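Reading a wastewater number properly

Our county started publishing wastewater results for respiratory viruses last winter, and I have been copying them into a spreadsheet since December. The Pasville plant serves the older part of town and most of the streets near the river. The Esten plant takes everything east of the highway, including the hospital. Both are sampled twice a week. A few notes on what the figures can and cannot tell you.

The sample is a 24-hour composite. A machine draws a small amount at set intervals and pools it in a chilled bottle. One bottle therefore stands in for a full day of flow. The lab concentrates the solids, extracts the genetic material, and counts copies of the target by PCR. The result comes back as copies per liter.

Copies per liter is not a good number to plot raw. Heavy rain gets into old pipes and dilutes everything. Pasville has old pipes. The usual fix is to divide by the level of a plant virus that people excrete at a fairly steady rate because they eat peppers. If both fall together, it rained. If only the flu signal falls, there is probably less flu.

After that correction the county applies a rolling average over 7 days. With two samples a week, that average rests on two points, so one bad bottle moves the line a lot. I keep a second column with a 14-day average. It lags more and jumps less. For deciding whether to put off a visit to an elderly relative, I use the slower one and accept the lag.

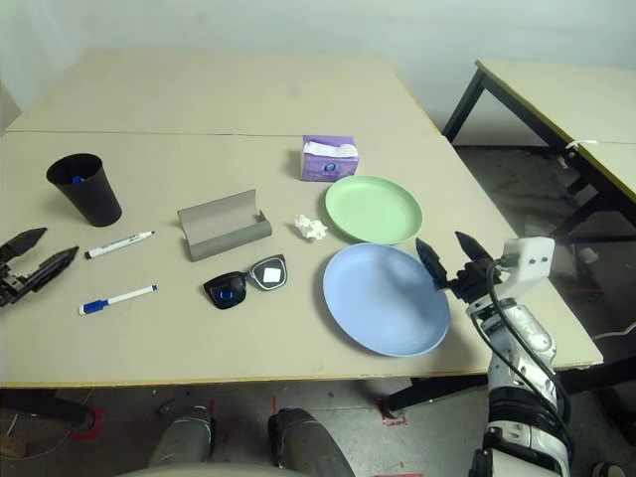

A reader going by Ngcobo wrote in to say the slower column hides the start of a wave, which is the only part worth knowing early, and that three raw points rising in a row should count for more than any average. I agree in part. I went back through my sheet and marked every run of three rising points at Esten. Several came before a real climb. Others went nowhere. As an early hint it has some use, provided you expect false alarms.

The other common mistake is comparing plants. Esten reads higher than Pasville nearly all the time, even after correction. Travel time in the sewer differs, and genetic material breaks down on the way. Compare a plant with its own past and leave the neighbor out of it.

The dashboard runs on Pruvolero, which draws both plants on one chart with a shared axis. This invites exactly that comparison. The download button gives each plant as a separate file, with the collection date in the first column and the report date in the last. Sort by collection date. Sorting by report date puts late results in the wrong place, and I lost an evening to that in my first month.

The detection limit changed in January when the lab switched kits. Values below it are entered as half the limit, so the flat stretch at the bottom of the chart steps down at that point. The step comes from the kit. I have added a note in the sheet on the row where it happens.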